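Gripper notebook, July, late afternoon

Day two of Weldu vs. Brerthorpe in sim, same arm, same kitchen counter task, swapping only the finger controller. The task, for whoever reads this after me: get the spatula, sweep up the little pile of dirt, don't redecorate the kitchen. Huguette MacPherson says a child could do it. I have asked her to send one over.

Weldu is the impedance one. Polite to a fault. It comes down over the spatula handle, closes, and about half the time lets the thing rotate out of its grip as if it had been asked nicely. Brerthorpe is plain position control with a force cap and has no manners at all – it holds on, but if the height is off even slightly it tries to push the fingers through the counter, and the contact solver expresses its feelings.
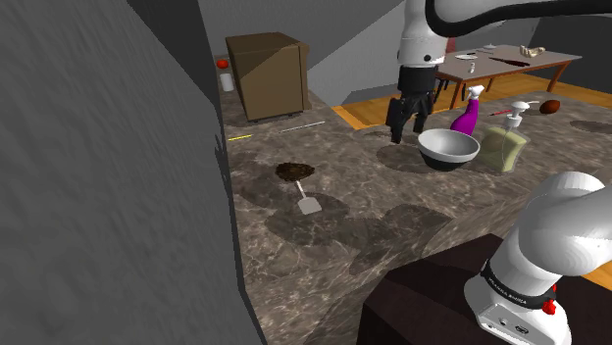 Raised the solver substeps to 10 and the jitter went away, along with most of my frame rate. Left it there for now. Episode cap is still 3000 steps, plenty for Brerthorpe and apparently an invitation for Weldu to hover and think about its life.

Other thing: I'd been blaming the grippers for misses that belong to the handle. It's white and thin, and the depth crop going into the Velier pose estimator was too coarse to find it reliably. Going up to 1024 on the long side fixed the worst of it. So yesterday's scores are junk for both controllers. Struck them out on the Drosteline sheet, with some ceremony.

To do:
Rerun both with the new crop, same seeds.
Friction on the fingertip pads – who set this, and were they joking?
Check whether the marble texture bothers Velier or just me.
Ask Huguette for her old force cap values before she clears her drive again.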